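Shop notes: a two-arm bench build for drawer and bottle work

The following tips come from a bench with two small arms, built at the Clovmont shared workshop from January onward. Most of them apply to any pair of light arms with two-finger grippers. They are listed in the order the problems came up.

Base plates

Clamp first, bolt later. Both arms ran on C-clamps for the first month, and the spacing changed four times. The final spacing, 790 mm between base centers, is narrower than the first plan. At the wider setting each arm could reach its own side well and the middle badly, and the middle is where both have to work.

Put a witness mark on the bench next to every clamp foot. A scribed line is better than marker, which comes off with the first wipe of alcohol. Check the marks before each session.

Do not share a base plate between the arms. When one arm stops hard, the other one moves with it. Two plates with a gap between them fixed most of the jitter that we had been blaming on the servo settings.

Cables

Leave a service loop at every joint, sized with the joint at its worst angle. Hook-and-loop ties beat zip ties until the layout is final. A zip tie pulled tight over a servo lead will cut into the jacket after enough cycles - ours failed at the wrist, where the bend is sharpest.

Run power and data on opposite sides of the arm. Label both ends of each lead. Shayne Grimshaw uses a printed sleeve under clear heat shrink, and those labels are still legible. The masking tape ones are gone.

Power

Size the supply for stall current on all joints of one arm, plus running current on the other. Two separate supplies are simpler if you have them. Tie the grounds together at one point only.

Mount the stop button where it can be hit with an elbow. Wire it to cut motor power and leave the controller alive, so that the log survives. An arm with no power will drop, so keep a foam block under each elbow joint whenever the stop is being tested.

Table surface

Black cloth cuts glare and makes the edges of pale objects easy to find. Stretch it and fix it under the table edge. Loose cloth bunches up in front of anything being pushed, and a gripper finger will catch a fold and drag the whole setup with it.

Go over the cloth with a lint roller before recording. Small pale scraps show up clearly on black and confuse simple thresholding.

Leave the wall behind the bench plain. Flat paint is best, and scuffs do no harm.

Choosing things to practice on

Start with household items that have more than one kind of motion in them. A small desktop organizer with drawers is good value: there are knobs to pinch, panels to avoid, and compartments to lift things out of. Bottles of different heights are useful because the approach has to change for each one.
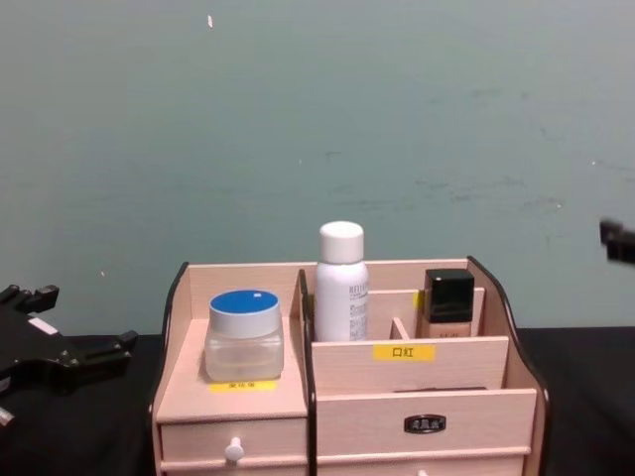 Empty the drawers for the first runs and add weight later. A light organizer will slide toward the arm before the drawer opens. Two strips of non-slip shelf liner under the base are enough for most. If it still creeps, use a stop block at the front edge, low enough to clear the bottom drawer.

Round knobs need the fingers centered on the knob and square to the drawer face. An error of a few degrees racks the drawer in its opening and it jams. Rub candle wax on the runners if it sticks by hand as well.

For glass, cap the grip force in software and wrap the finger pads in thin silicone tape. Declan Tuhiwai cuts pads from old bicycle tube, which grips better but leaves black marks on light surfaces. Grip jars on the body. Lids turn.

Pull screw-top items straight up until they are clear of the panel before any sideways move. Most of our knocked-over bottles came from starting the sideways move too early.

Keeping records

Write down the run number, the layout and any change to the hardware, on paper, at the bench. The Clovmont log stands at 2,653 runs. Run 513 is where the finger pads were changed, and without that line the grip force figures on either side of it would make no sense.

Every 30 runs, stop and check the wrist screws. They work loose first. Medium-strength threadlocker on the metal-to-metal screws, none on anything going into plastic.

Spare parts go in a lidded box under the bench: two wrist servos, one set of fingers, a bag of M3 screws, and the short hex key that fits behind the left base.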